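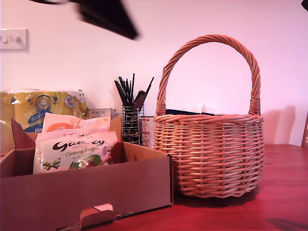
Revathi Poojary asks whether the keep-out line has to be redrawn whenever the container is swapped for a taller one. It does. The highest rigid point of any container, handle included, sets the minimum travel height for that cell.

4.2 Clearances for tabletop transfer

Applies to Kamath controllers with firmware 1911 or later.

1. Place the source box and the target container on the same surface. Leave 73 mm between them.

2. Measure the target container at its highest rigid point. On a basket with an arched handle, measure to the top of the arch. Do not use the rim.

3. Enter the value under Travel > Z Min. The controller adds its own margin.

NOTE: Flexible items such as box flaps are entered separately under Soft Obstacles.

4. Move any holder with upright utensils outside the transfer path. If it must stay, enter it as a fixed obstacle at the height of its longest item.

5. Jog the tool to a point over the open source box and store it as PICK 1. Keep the tip pointed down at the contents and clear of the flaps.

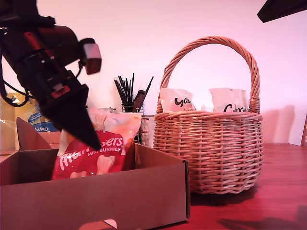
6. Store PLACE 1 to one side of the handle. Never store a place point directly under the arch.

CAUTION: Bagged goods hang below the tool tip. Add the full bag length to Z Min before the first loaded run.

7. Run one unloaded cycle at reduced speed, with one hand on the stop button.

8. Record Z Min and both stored points on the cell sheet. Repeat steps 2 to 7 after 2000 cycles or after any change of container.

Comments (3)

Dandbridge bench 2: Step 4 should come before step 1. We had to lay out the table twice.

Kenville: Does the 73 mm apply with flaps folded out?

Revathi Poojary: Yes, measure from the outermost edge of the flap.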